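Re: Marking out a table in squares with blue tape

kalness_rd
Paper down first, then the grid. My brown kraft paper creased before I'd done the second row, so don't expect it flat. Lines wander a bit too. I stopped measuring after the first 20 strips and went by eye.

mopandbucket
I wouldn't go by eye. Snap a chalk line, tape to it, done. Wavy tape drives me mad.

kalness_rd
Depends what it's for. Mine is only for putting fruit and a basket on a square, and the squares don't have to match. The real nuisance is the ends - if you tear the tape by hand they go ragged. Bits of mine look like this on Monday:
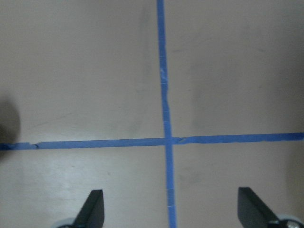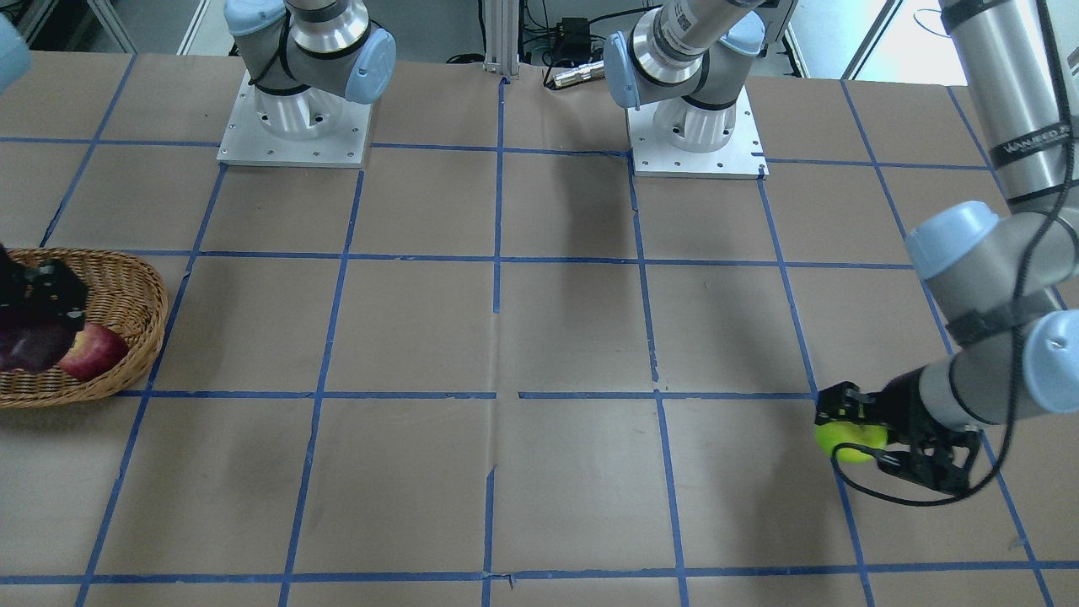
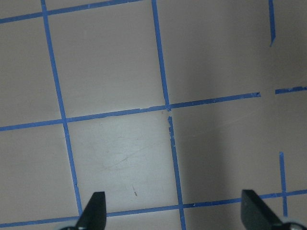 There's a gap in one line in the last one, and a short piece carrying on after it. I'll leave that until I redo the lot.

Gittins
Disagree about leaving gaps. Once an end is torn it catches on sleeves and the rest follows. Cut it with a knife against a steel rule and press the crossings down hard. Three minutes a strip.

mopandbucket
What he said, and chalk.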